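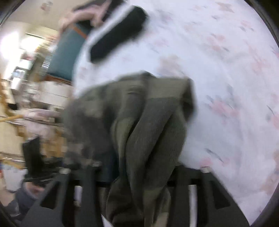 Comparing Two Finger Designs for a Hand-Held Gripper
Senior project report, June

1. Purpose

Our project compared two sets of fingers on the same hand-held gripper when picking up clothing. Last semester's group worked with boxes and cups and left cloth as future work. We wanted to know which fingers hold a garment better when it is lifted off a bed, and whether the camera on the tool can still see enough of the garment to be useful for training later.

2. Equipment

Both finger sets fit the same body and the same trigger. The first set is the Raro, which has open cutouts and bends around whatever it closes on. The second is the Druter, a stiffer finger with a flat rubber pad. We printed the Raro fingers twice, the first pair having cracked near the screw holes. The camera is a wide-angle one mounted behind the fingers. Video was saved to a laptop and sorted with Grumden, the labeling program our department already had.

3. Method

We tested on garments and on a flat printed sheet. Each trial started with the garment dropped on the bed from waist height. The operator closed the gripper on the middle of the pile, lifted it, held it for 5 seconds and set it down. A trial counted as a success if the garment stayed in the fingers for the whole hold. We did 31 trials with each finger set, all in the same room and with the same two operators taking turns.

Patterned clothes were included on purpose. Camouflage over a floral print was the combination we expected to cause the most trouble in labeling.

4. Results

Raro: 2 drops in 31 trials.
Druter: 8 drops in 31 trials.

Most of the Druter drops were with thick garments. The pads met the cloth only at the tips, and the bundle slid out when the tool was tilted. With thin shirts there was no difference we could measure. The Raro fingers spread around a thick bundle and held it lower down, but they sometimes picked up the sheet along with the garment. We did not count that as a drop. Looking back, it should have had its own column in the table.

On the camera side, a large bunched garment hides a lot of what is behind it, and fast lifts blur the cloth badly. Labeling the outline of the camouflage garment took longer than any other item. Slowing the lift helped more than changing the lights did.

5. Problems

The trigger cable came loose on Wednesday and we repeated that session from the start. The Raro fingers also get softer with use, so the later trials may not be fully comparable to the early ones. We only had time to test one grip force.

6. Conclusion and next steps

For clothing we recommend the Raro fingers. The Druter set is easier to clean and should be kept for flat or thin items. The next group in the Rampersad lab should record the lift speed for every trial, add a separate count for picking up the sheet, and try a thin rubber layer on the Raro fingers. Spare fingers and the print files are in the drawer under the printer.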